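Household Diary, Linside - October, morning

The sorting of small goods resumed at 8:30, following the schedule set for the craft cupboard.

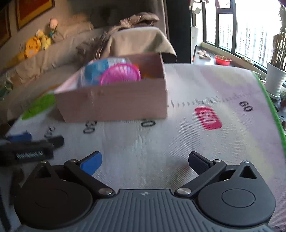
The Skosurgate consignment remains the largest outstanding item. It was received last month under reference 1317 and has yet to be divided between the cupboard and the hall shelf. The rule adopted in the summer continues to apply: one box for each purpose, and no lid until the contents have been agreed upon.

The pink box was assigned to small gifts and wrapped articles. The round magenta piece is to stay in it for the present. Plastic wrapping will be kept where it protects something and discarded elsewhere. The printed mat, with its row of numbers, continues to serve as the sorting surface - the cutting work has been moved to the other room.

Labels were requested from Vivport in a pack of 100. The order form offered 2000 at a lower unit price, and this was declined for want of space.

The Thibodeaux catalog was consulted regarding shelf dividers. Page 31 lists a suitable width. A decision is deferred until the hall shelf has been measured.

Work closed at noon. The ribbon drawer is to be taken up next.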